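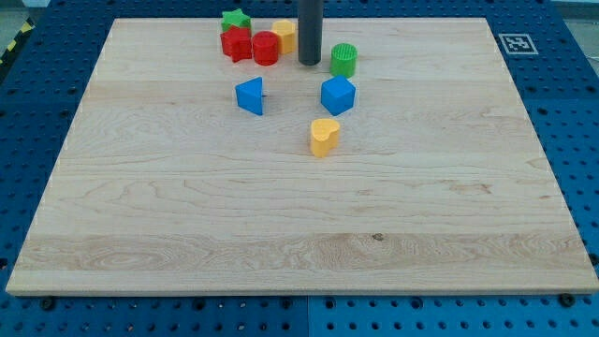 Okay, so the arm. I call it Forkis, and it lives on a bench at the Trisar workshop, wedged between Shona Ellery's lathe and the good vise. I started in February with a pile of secondhand motors and no plan for the tabletop. Bare pegboard was a pain -- small parts kept catching in the holes -- so now there's a maple board on top, and the shape-sorter blocks go on that. The yellow heart is my favorite and also the one I dread, all those curves! (Pause, let them look.)

Money, they always ask. 1,663 dollars so far, and Paora McPhee gave me the power supply, bless him.

We use cookies to improve your experience. Accept all | Manage settings

Next bit is calibration. Keep it short. I redo it every time somebody bumps the bench, and it takes about 33 minutes if I've had coffee. Then go to the wiring story -- skip the fuse part if we're running late.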